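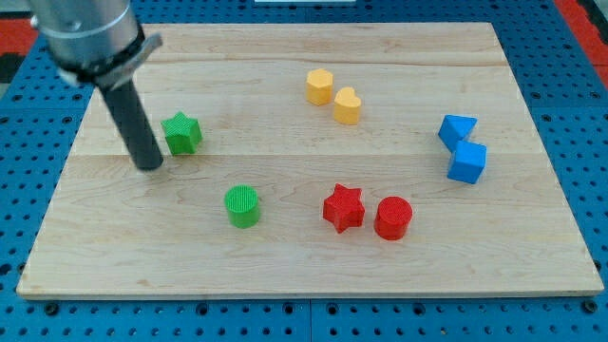
## Shape blocks: what's in the loan box and how to use it

The shape block sets are back on the shelf at the Sandine toy library. Gertraud Kofler sorted them over two evenings and made up five full boxes out of what used to be seven partial ones. Each box now goes out with a wooden board and a cloth bag. The old cardboard trays have been recycled.

The blocks are small and come in several colors. There are stars, hearts and hexagons in every box, along with whatever other shapes we could match. They are chunky enough to stand up by themselves, so they work as well for lining up and building as they do for sorting.

Families who borrowed the sets last winter asked for ideas beyond "put the yellow ones together." These are the ones that came back to us most often on the return slips:

- Scatter a handful on the board and ask for one by color and shape together. "The green star" is easy. "A yellow one that isn't a heart" takes longer.
- Put two blocks of the same color side by side and talk about what is different. A hexagon and a heart make a good pair.
- Have your child close their eyes, take one block away, and see if they can say which one is gone.
- Trace around the blocks on paper and match them up afterward. Hearts are harder to trace than they look, and stars need a sharp pencil.
- Copy a layout. One person arranges a few blocks on half the board and the other person makes the same arrangement on the other half.

Start with fewer blocks than you think you need. Regula Hämmerli runs the Saturday table and puts out no more than nine at a time, even with the older children. She leaves the rest in the bag and swaps a few in when interest drops.

The boards are there for a reason too. A plain, light surface makes the colors easy to tell apart, and it keeps the pieces in one place on a patterned rug or a busy table. Please wipe the board with a barely damp cloth and stand it on its long edge to dry. Don't soak it. Two of the boards we had before these split along the joins after a night in a sink.

Loans are for three weeks and can be renewed once if there is no one waiting. Check the count against the card inside the lid before you bring the box back. If a block is missing, write the color and shape on the slip. We keep a jar of spares at the desk and can usually find a match, except for blue, where we are down to very little. If you have any at home from an old set, we would be glad to have them.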